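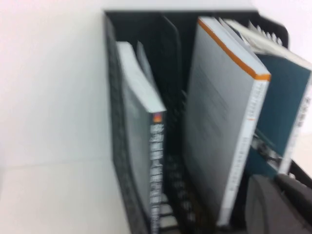 What order should I listen to the Hemdale podcast in?

Asked by Kedov, 2025-10-08

A friend at work keeps on at me about Hemdale, the film podcast with the two brothers. I had a look in my app and there are 232 episodes, plus a load of bonus ones that aren't numbered. I tried the first one and the sound is awful, one of them sounds like he's in a cupboard. Do I need to start at the beginning or can I skip to the newer ones? I mostly like 80s and 90s comedies and I'm not bothered about horror. I've got a 30 minute bus ride each way so long episodes are a pain.

3 answers

Myfanwy Cadwaladr
You don't need to start at the beginning. Each episode is about one film and they explain the running jokes often enough that you'll pick them up. I'd leave the first 10 alone for now. The sound gets better once they stop recording in the same room.

For comedies, look for the ones with "Rental Shelf" in the title. They pick a film they used to get from the video shop as kids and watch it again to see if it holds up. They disagree a lot in these, and they are usually shorter than the normal episodes.
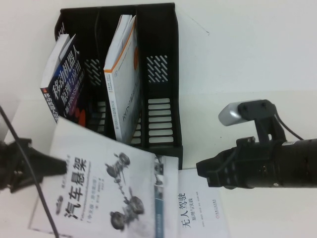 The only ones that need to be heard in order are the Gudby episodes, where they go through every film in a made-up actor's career and the story carries on from one to the next. There are four of those and they came out in July, one a week. If you play the last one first it won't make any sense.

The bonus episodes are mostly listener letters. Skip them until you know who the regulars are.

fikre
start with whatever film you've seen most recently, thats what I did. the horror ones are the best though, you're missing out

Anonymous
I gave up on this one, too much chat about their dinner before they get to the film. If your app has chapters you can jump past it, but the older episodes don't have them. Try it at a faster speed if you want to fit one into a bus ride. The theme tune changes when they get to the second series, so don't think you've got the wrong show.

Was this helpful? Yes / No
Report an answer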